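Check-in (coaching)

In personal and executive coaching, a check-in is a short opening segment of a session in which coach and client each state their current condition before the main subject is raised. It usually takes less than ten minutes. The term is also used for brief contacts between sessions, by phone or in writing, which some schools treat as a separate practice.

Structure

Most forms have two parts. In the first, the client names present feelings, physical state and any distractions. In the second, the client reports on actions agreed to at the previous session. The coach may speak first, a variant known as the open check-in. Notes are kept by the coach, the client or both, depending on the contract.

The Drernen form, taught in a course of 16 sessions, drops the second part and moves the report on actions to the end of the call. The Oyewole form keeps both parts but sets a limit of 100 words on each written answer.

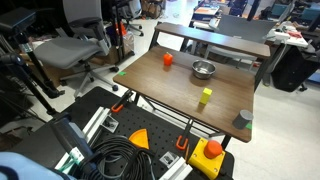

Preparation

Coaches are commonly trained to complete a private check-in before the client joins. Ngozi Okeke, in the handbook Gavunero, calls this step "clearing" and separates it from planning. Clearing covers the coach's own worries about the client, the session or unrelated matters. Planning covers topics and questions, and is done on a different day where the schedule allows.

Use and criticism

A survey by the training firm Ikeck gathered replies from 980 coaches, of whom almost 300 said they skipped the check-in when a session started late. Critics argue that a fixed opening can become routine and that clients learn to give short, safe answers. Supporters reply that the wording may be changed from one session to the next.

See also: Active listening; Coaching agreement; Session notes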